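Beddoe House – Your Room, Your Questions

We get plenty of lovely emails before people arrive, and the same handful of questions come up nearly every week, so we have gathered the answers up on one page. If yours isn't among them, please write to us or ring the desk, and we'll be happy to help.

Getting here

Where exactly are you?
We're at 632 Gamton Road, on the Voddale side of the river. If your map sends you down Pultlow Lane, keep going to the end and turn left at the church, as the first driveway belongs to our neighbours (who are very patient about it). Parking is behind the house and costs nothing.

What time can I get into my room?
From two in the afternoon. If you're in town early, you're welcome to leave your bags with us and go for a wander. Check-out is at ten, and a late check-out until one is $40 when the room is free, so do ask the night before. We can't offer it on a Sunday, I'm afraid, as that's our big changeover day.

Beds and bedding

What are the beds like?
On the firm side of medium, with white bedding and a tall padded headboard in grey, so you can sit up and read without a cold wall at your back. We've had guests tell us they only meant to look at a chapter and missed dinner. If you like a softer bed, let us know when you book and we'll put a topper on for you.

What should I do with the houndstooth cushion?
Whatever you like! Most people prop themselves up on it for a cup of tea and then pop it on a chair at bedtime. The cover comes off for washing, so please don't fret if you get a bit of make-up or sunscreen on it – just leave it out for us when you go.

Can I have an extra blanket?
Of course. There are spare blankets and a lighter doona in the hall cupboard, and you don't need to ask. Pillows in the cupboard are foam on the top shelf and feather on the bottom one.

The bedside table

Is there somewhere to put my things at night?
Yes, you'll have a round wooden table right beside the bed, with a raised rim around the top that is very handy for stopping a ring or a pair of earplugs from rolling off in the dark. Underneath is a curved shelf, open at the front, and that's the spot for your book, your glasses case and whatever else comes out of your pockets. We're fond of round tables in a bedroom, having both walked into the corner of a square one more times than we'd care to say.

May I stand a hot drink on the wood?
Please use one of the coasters from the tea tray, as hot mugs do leave rings and the finish takes us a good while to put right. A glass of water is fine. If something does spill, wipe it up with the tea towel and tell us in the morning – we won't be cross.

Can I shift the table closer, or swap sides?
You can move it a little, but lift it by the body and not by the rim, and mind the telephone cord. If you'd prefer to have it on the other side of the bed altogether, mention it when you book and we'll see whether your room allows for it.

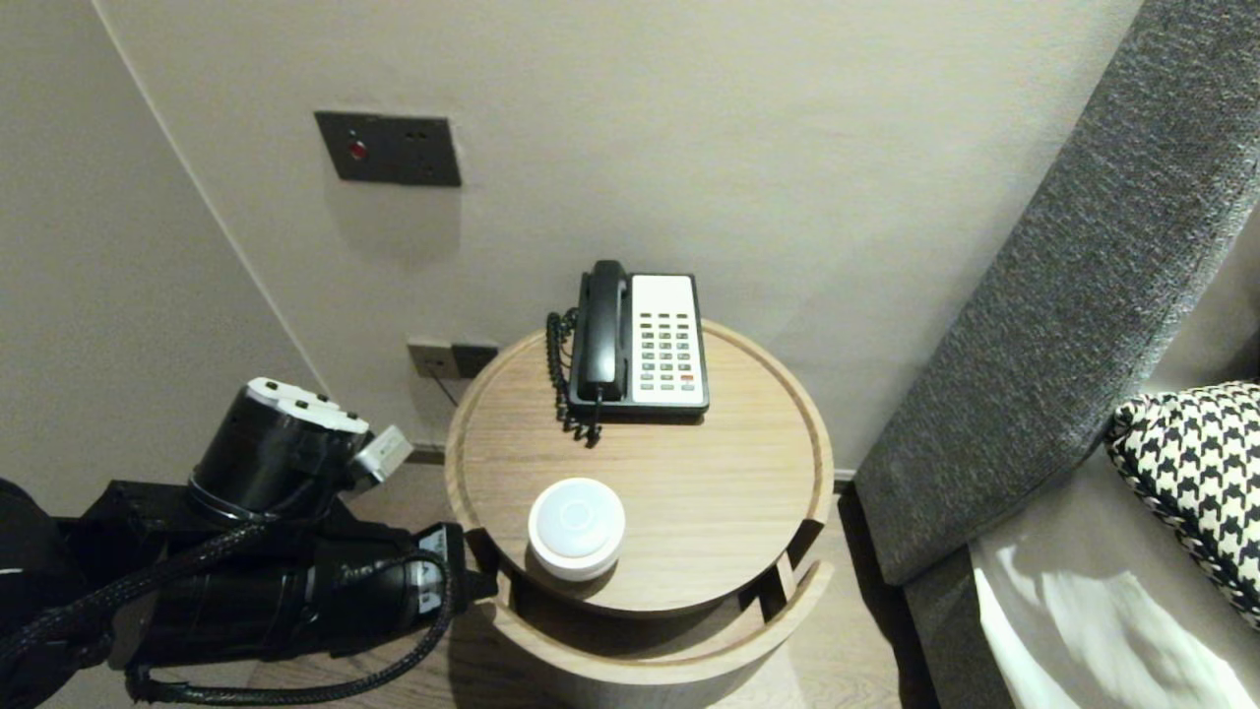
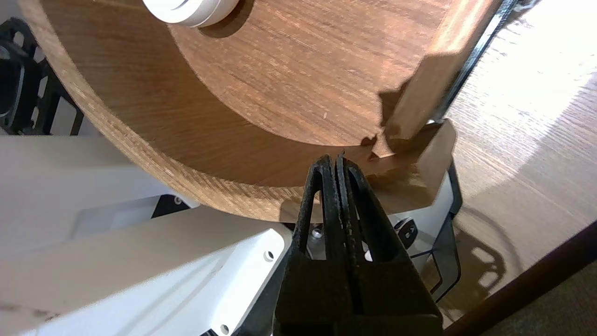 The telephone

Do the rooms really still have a landline?
They do, and we're rather attached to it. Mobile reception at this end of Voddale comes and goes with the weather, and older guests in particular have told us they sleep better with a proper handset within reach. It has a coiled cord and a keypad, so there's nothing to charge.

How do I reach the desk?
Lift the handset and press 5. We pick up until nine at night, and after that the call goes through to our flat at the back. For the house line from outside, our number in the Gamton exchange ends in 1181, and the full number is on your booking email.

Are local calls free?
Local calls are on us. For longer distances, have a word with us first and we'll sort something out.

Leaving

Do I need to strip the bed?
No, please don't. Leave the towels in the bath and drop the key in the box by the front door.

I think I left something behind.
Check with us first! We look on the table shelf every time, as that's where the chargers and paperbacks end up, and we post things back for the cost of the stamps.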